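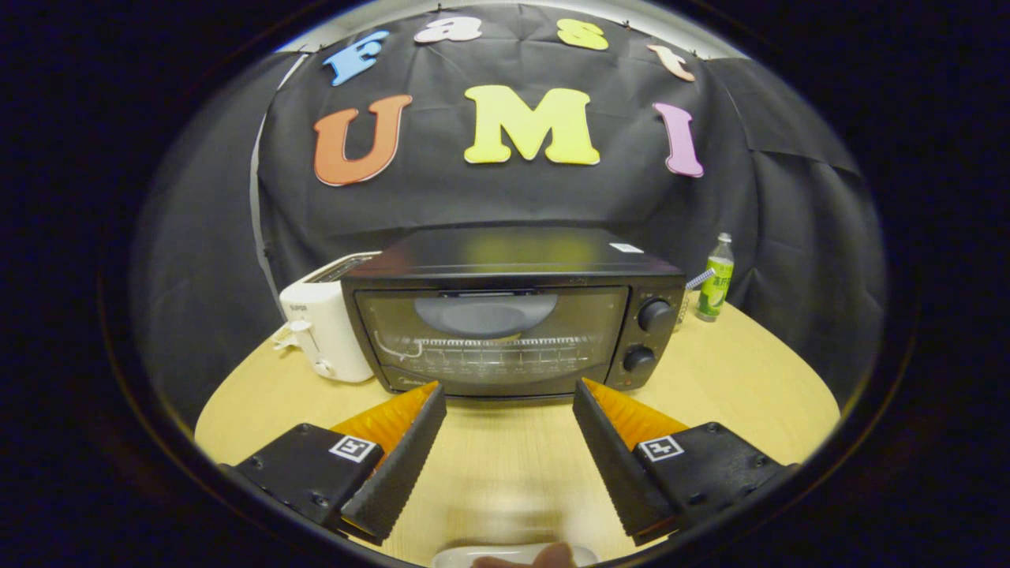
How do I keep a cast of characters straight in a long series?

Posted by Mornau in Writing Fiction

I'm 60 pages into book three of my cosy mystery series (so much fun, I can't stop!) and I've just found out that the vicar has had two different first names. How do you all keep track? I've tried notes on my phone but I never look at them again.

Lenni Oksanen

Oh, I love this sort of job! Make a series bible. Mine is a plain spreadsheet with one row per character: name, age in book one, eye colour, who they're related to, and the chapter where they first turn up. It took me a whole Friday to go back through the first two books, and I found 16 slips, including a dog that changed breed. 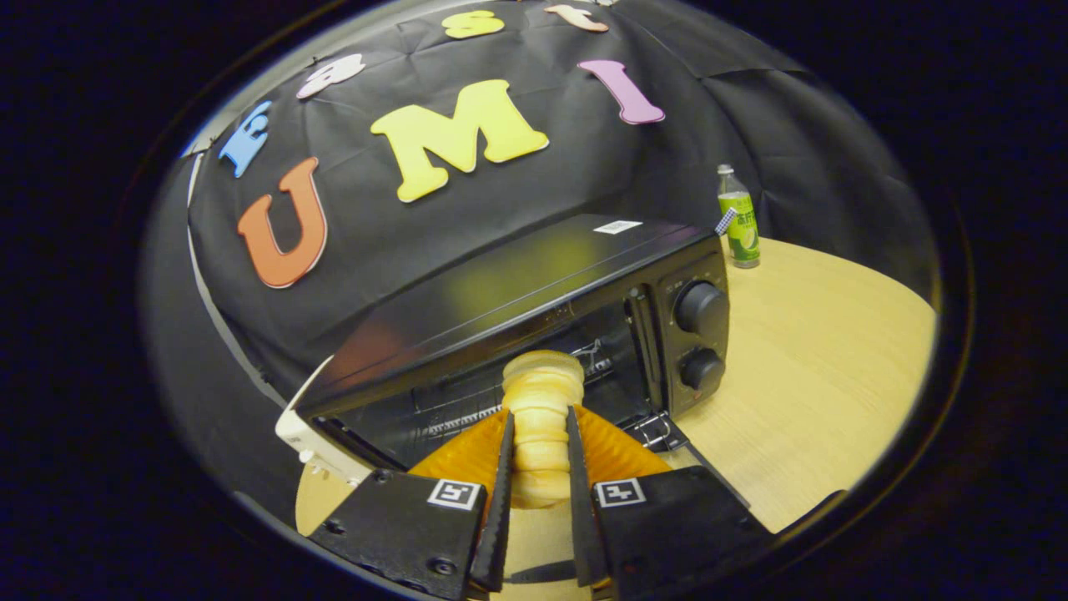
Once it's set up, fill it in at the end of each writing session, while the names are still fresh. I'd add a column for how people talk as well – my postmistress says "my lovely" and nobody else is allowed to!

Kamath

Search and replace for the vicar. Check for the possessive too.

Omville

Index cards for me! I've got roughly 100 in a shoebox, one colour per village. Slower than a spreadsheet, but I get plot ideas just from shuffling them.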